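Second Lives: What Happens to Old Computers in Grenberg
Student project report by Leidy Cusi and Clifford Leclerc
Supervisor: Shanti Garg

1. How we came to the subject

Our project began with a cupboard. When the college library in Grenberg cleared out its back office last April, we were asked to help carry the old computers down to the loading bay, and Clifford wondered aloud where they would all go. We couldn't find anyone who knew, so with Ms Garg's kind encouragement we decided to find out.

We wanted to know what people in the town do with a desktop computer once they have stopped using it, and whether more of them would pass it on if it were easier to do so.

2. What we did

We wrote a questionnaire of 12 questions and handed it out through the library, the two secondary schools and the market hall. We had hoped for a few hundred replies and were quite overwhelmed to receive 1,346, which meant a great many evenings of typing (and a great deal of tea).
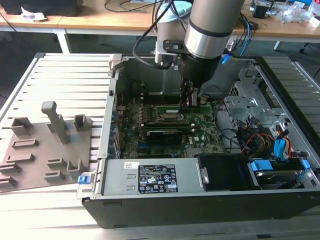 We also held nine longer interviews, mostly with people who had written something interesting in the margin. Soon-im Byun was especially generous with her time and told us how her family had kept one machine going through three house moves, chiefly for the sake of the photographs on it.

3. What people told us

The most common answer by far was that the old computer was still in the house – in a loft, under a bed, behind the winter coats. People were rarely keeping it because they wanted it. They worried about what was left on the hard drive, or they had no car to get to the collection point in Jovamberg, which opens on weekday mornings only.

Several people were surprised to learn that a desktop is made of separate parts, and that memory or an expansion card can often be taken out and used in another machine. 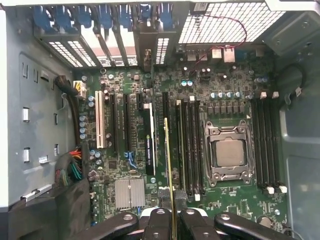

Figure 2. Open workstation case with the green motherboard and a yellow-edged expansion card.

Older residents were the most willing to give a computer away, provided they could hand it to a person and have a chat about it first. We found that rather touching, and it changed our ideas about what the town needs.

4. What we suggest

We would like to see a collection afternoon held twice a year in the market hall, with someone on hand to wipe drives while the owner watches. Sushil Tyagi kindly read our draft and pointed out that a leaflet in plain language would cost very little, so we have written one and attached it at the back.

With more time we would have asked about laptops too, and spoken to the schools about what they do with theirs.

Handed in January 6, 2022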